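May 2, 2018
Notebook, open day at Valtham, handheld gripper demo

Visitors in at 10, out by early afternoon. Vesela Kadrić ran the floor, I kept the log, Benoît Boyer did the talk on the Kos controller and then took questions by the desks. Format same as the December visit except that people could handle the tools themselves this time. Slots of 4 minutes, one visitor per tool, one of us within reach.

Task was kept simple on purpose: coat rack, soft items, pick off and hang back on. Reasons for choosing it are in the planning notes. Main one is that cloth shows up bad finger alignment faster than blocks do, and visitors understand it without a briefing.

Settings before doors: finger pads wiped, grip force at the low preset, recording on from trigger press to trigger release. Battery at 83 percent on the tool I had. Did not charge between slots. Should have.

Most people came at the rack too high and from the side. Vesela started telling them to come in from underneath and open the fingers late, and that helped. The hooks on this rack curve outward and end in knobs, so anything hung by a strap or loop has to go up before it comes out. Visitors pulled straight toward themselves and dragged the rack. Put weight in the base next time.
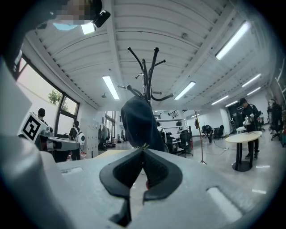 How much force does the gripper need to hold a cap without dropping it? Very little; the low preset is enough if the pads close on the brim or a folded edge, and raising the force does not rescue a grip on a single layer of loose fabric.

Benoît's talk ran long, around 30 minutes with questions. Two points from it to keep:

Replay on the arm is still done at half speed. He was clear about that with the Hunduleo people, who had assumed full speed.

Wrist rotation is where the handheld data and the arm disagree most. People turn the tool past what the arm can reach and don't notice. Zivness asked for a limit warning on the handle (buzzer or light). Vesela thinks light, the room gets loud. I agree. Not started.

Faults:
Trigger on my tool stuck half closed once. Freed by hand, cause not found. Check the spring.
Two recordings have no end marker. Visitors set the tool down with the trigger still held. Discard both.
Clock on the logging laptop was behind the tool clock at start. Synced before the second slot, so treat first slot timing as unreliable.

To do before the next one:
Chargers out on the desk, swap batteries every hour.
Print the approach instructions large and stick them at eye height by the rack.
Ask Benoît for his slides and the replay clip.
Copy recordings off the laptop, then tell Vesela so she can wipe it.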